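Careers / Engineering / Manipulation Software

Perception and Planning Engineer, Flenine

We write software that folds laundry. After 130 pages of design notes, our planner can explain in detail why it has just made a ball.

You would own the path from wrist camera to grasp point: segmenting cloth from other cloth, finding corners that are hiding, and choosing where the second gripper goes. 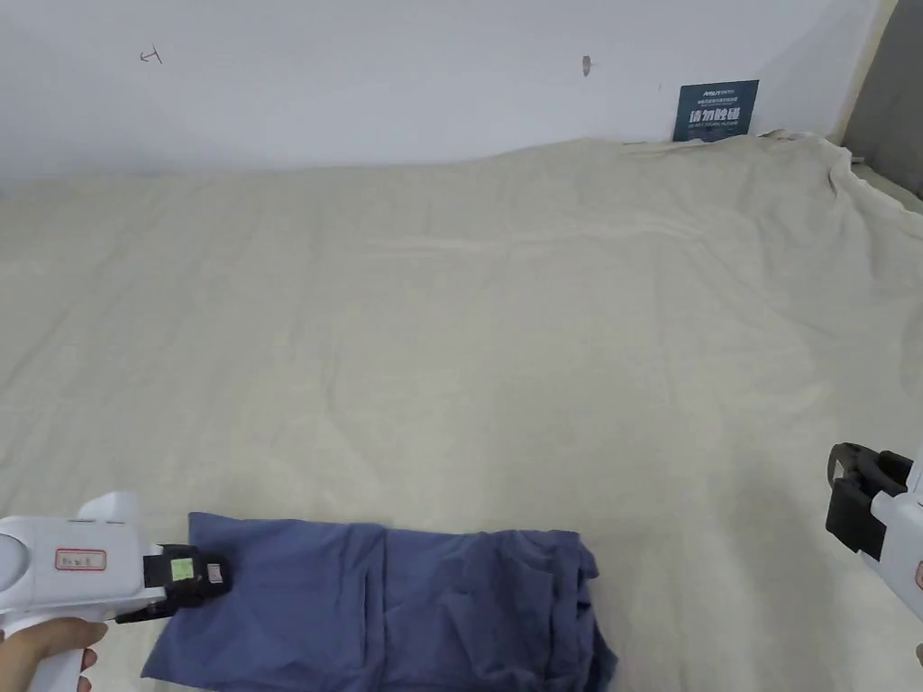 You will also inherit our replay tool, written by Keegan Quinlan over a long October and understood by Keegan Quinlan. Part of the job is fixing that second bit.

We'd like solid C++ or Python, 2 years on something that moved, and some tolerance for calibration. Deformable objects experience is welcome. Strong opinions about fitted sheets can wait until the interview.
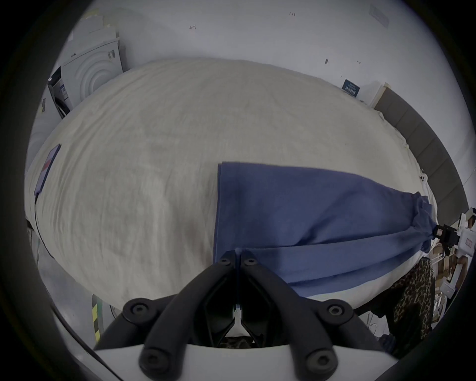

Two-handed work on a blue cloth, seen from one of the grippers.

The team is small and sits in Litmont. Standup takes 15 minutes, except on Tuesday, when Rhys Costigan brings plots.

Send a résumé and a link to code you don't hate to Angelica Maglaya. There are 2 interviews, and no whiteboard.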